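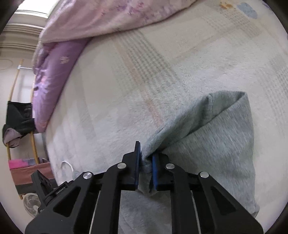 Gray knit and a fluffy white blanket – the two kinds of laundry I get asked about most.

Sikesix Knit & Fleece Wash
Unscented liquid, 42 fl oz bottle
Item no. 2470
In stock, ships from our Gronow shop

I started making Sikesix because I'm picky about sweatpants. I live in them from the first cold morning until spring, and I was tired of pulling them out of the dryer feeling like cardboard (and smelling like a fake meadow!). Regular detergent was fine on my jeans, but on soft stuff it left a film I could feel with my fingers. So I fiddled with a milder mix in the back room at Gronow, got to batch 13 before I liked it, and that's still the one in the bottle.

It's a thin liquid, so don't be surprised when it pours faster than you expect. It doesn't foam up much either. People write to me thinking they need to add more – please don't! Two capfuls will do a full load, one does a small load, and half a cap is plenty for a single sweatshirt in the sink.

How I use it

Turn sweats inside out and wash them cold on the gentle cycle. I skip fabric softener completely, even on the old pairs. For a fluffy blanket, give it the whole machine to itself and run a second rinse, then dry it on low and stop halfway to shake it out really well. My own bed blanket gets this every few weeks and it takes most of an afternoon, so I plan around it.

Knits that stretch easily should dry flat. I lay mine on a towel, nudge the cuffs and hem back into shape, and leave them alone overnight.

What it won't do

Sikesix isn't a stain remover. Coffee, grease and grass need treating first, and I'd use the Anditz bar for that (it's on the stain page, and it lasts forever). It also won't take off pills that are already there. You'll want a fabric comb or a shaver, and some patience.

I don't recommend it for silk. It might be OK, but I haven't tested it enough to say yes.

Storage and shipping

Keep the cap on tight and the bottle somewhere that doesn't freeze. If it does go cloudy in a cold garage, bring it inside and give it a gentle shake once it warms up. Orders going out in December get an extra wrap of paper for the same reason.

You can pick up for free at Gronow or at the Tostatlow counter, just choose it at checkout. Tostatlow also does refills if you bring your clean bottle back – use code 1147 at the register and they'll take the bottle price off.

Page updated 2026-06-19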